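Motley Wall Board: Owner's Guide

Section 7: Hanging Your Tools and Setting Up the Catch-All Bin

If you have come this far, the rail is up, the board is hanging from it, and you have probably already stood back once or twice to admire it. Good! The hard part is behind you, and what comes next is the pleasant bit, where the board stops being a big white thing full of holes and starts holding the tools you use. Set aside a quiet hour if you can. You can certainly do it faster, but most people who rush through this section end up moving everything again the following weekend (we have done it ourselves, more than once).

Before you start

You will need the bag of white plastic hooks from the box, a soft cloth, and a bin or tub for the bits and pieces that don't hang well. Any open bin with raised sides will do. Bring over the tools you think you want on the board, and lay them out on the bench so you can see them all together.

Note: The hooks in this set fit the round holes of the Motley board only. Hooks left over from an older Ferkard panel look very much alike, but their pegs are thicker, and forcing them will stretch the holes.

Choosing where the hooks go

1. Stand where you normally stand when you work, and reach toward the board without stretching. Wherever your hand lands is the height for your everyday tools. For most people this turns out lower than they expected, and there is nothing wrong with using only the lower part of the board to begin with. The upper rows will be waiting when you need them.

2. Hold each tool against the board before you put in a hook. Look at how far it hangs down and how far it sticks out to either side. A screwdriver takes up hardly any room at all, while a paint roller wants a good hand's width on both sides on account of its cover.

3. Put in the first hook. Tilt it upward, slide the peg into the hole, and then lower the hook until it sits flat against the board. You should feel a small click. If you don't, take it out and try again, with a little more tilt this time.

4. Work your way across from left to right, keeping to one row if you can. A single row is easier on the eye, and it also lets you slide your hand along from tool to tool without thinking about it. Leave more space than seems necessary between one hook and the next.

Caution: Never pull straight out on a hook to remove it. Lift the front end first, then draw it toward you. A hook that is yanked can leave its peg behind in the hole, and getting the peg out again is a fiddly job with tweezers.

Hanging the tools

5. Begin with the lightest tool and finish with the heaviest. After each one, give the board a gentle tap with your palm. The tool may sway, but the hook should stay where it is. If the hook creeps, go back to step 3 and seat it again.

6. Let long tools hang free. A garden trowel, for instance, can quite happily reach down past the bottom edge of the board, as long as the blade doesn't rest on anything standing beneath it. When a blade rests on something, its weight comes off the hook, and the next bump may knock it loose.

7. Make sure the paint roller is clean and fully dry before you hang it up. A damp cover will mark the board, and paint gets into the holes and stays there for good. Svenja Hämmerli, who looks after our customer letters, hears about this one more than any other, and she would like you to know that a cotton swab and some patience will help, up to a point.

8. Keep one hook free. We know it is tempting to fill them all, but a spare hook gives you somewhere to put the tool you are using between one task and the next, and it saves a great deal of hunting around on the bench. The row below has its spare at the left-hand end, next to a screwdriver, with the roller and the trowel farther along and a bin underneath.
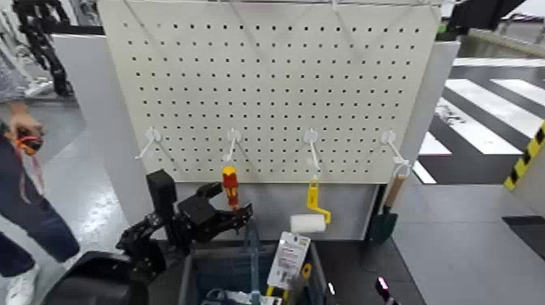
Setting up the catch-all bin

9. Place the bin directly below the board, toward whichever side leaves you the most room to work. Slide it back far enough that you won't catch it with your elbow.

10. Put tall things in first, standing up, with their handles or labels toward you. Items still on their backing cards can go in just as they are. Leave them on the card until you need them, so the part number is there if you have to buy another.

11. Fill in the smaller items around them, and stop when you can no longer see the bottom layer.

12. Check that nothing in the bin touches the tools above. If it does, move the bin a little to one side, or move the hook up a row or two.

Note: Please keep loose blades out of the bin altogether. They belong in a closed box, in a drawer, well away from reaching fingers.

Looking after your board

Wipe the board with a barely damp cloth whenever it looks dusty, and dry it straight afterward. Once a year (we do ours in June, before the garden season gets busy) take everything down, check each hook for hairline cracks, and replace any that look tired. Spare hooks are sold in small bags under the name Plundent Clips.

For adding a second board beside the first, please turn to Section 8.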